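Wiston Workrooms > Members' list > Cleaning and shared benches

Last updated: 23 April 2019

Subject: Re: Streaks on the dark worktop

Replying to the message from the upstairs room, quoted here so the thread makes sense for anyone who has only just joined the list.

> We have had the new navy worktop in the corner for a month and it
> looks worse each time we clean it. Every wipe leaves swirls, and
> when the light is on you can see all of them. We are using the
> Cerine cream with kitchen roll. Is it the cleaner, the paper or
> the top itself? Also, does anyone know whether the spray bottles
> in the cupboard are for general use, or do they belong to the
> plant people?

The spray bottles are for general use. The plant people keep theirs on the windowsill. Please put them back with the nozzle turned off.

On the streaks, I think it is mostly the cream. Cerine is made for sinks and it leaves a film. On our old beige tops you never saw it, but on anything dark it shows straight away. I stopped using it downstairs in April and went over to plain water with a little washing-up liquid in a spray bottle. The mix is 600 ml of water to a small squirt, less than you would use for a bowl of dishes. If it foams in the bottle you have put in too much.

Spray the top, leave it a minute, then wipe in straight lines from the back wall towards you. Going in circles is what makes the swirls. Change to a clean sheet as soon as the one you are holding stops picking anything up. Then do a second pass with water only. People skip the second pass and it is the one that matters on a dark surface.

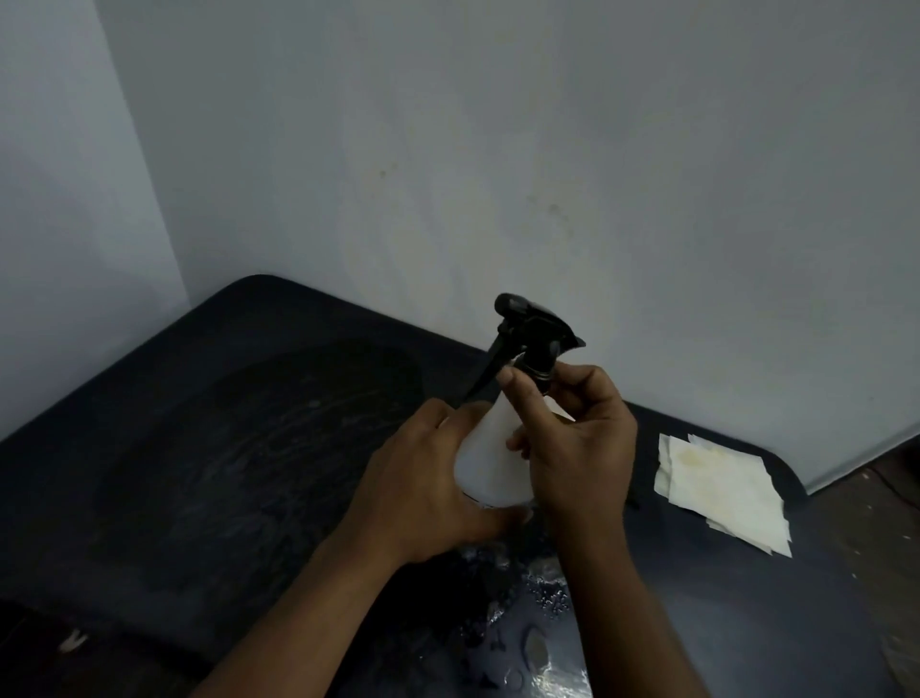
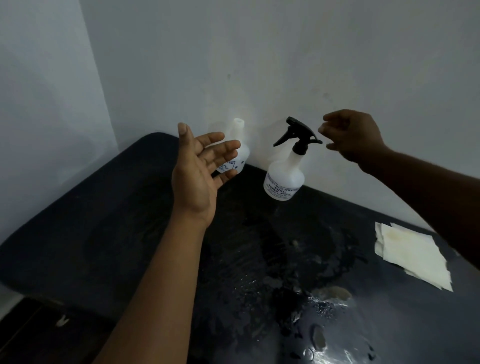
The corner worktop, wet, with the spray bottle and the paper sheets.

Kitchen roll is all right for the first pass but it goes to bits on the second. The Gökçe shop on the corner sells flat sheets in packs of 100, and they are a better buy than the rolls. I would still finish with a dry cotton cloth — an old pillowcase cut up does very well.

For glue or dried paint, wet the spot, lay a folded sheet over it and go away for ten minutes. Do not scrape. The Brovura top in the print room was scraped with a palette knife and the marks are still there. Do the rounded corners last, with the cloth over one finger.

If it still streaks after all that, it will be old cream coming up, and you may need to repeat the whole thing 4 times before it is properly clear. Ours took that many.

I have put two spare bottles in the cupboard. Please label anything you mix.

Comments (3)

Tried the water-only second pass this morning and it has made a big difference. Still a bit cloudy near the wall.

Does this work on the black shelves too? They are painted, so I am a bit wary of leaving water on them.

Can whoever has the dry cloths from the downstairs hook bring them back. There were 9 and now there is one.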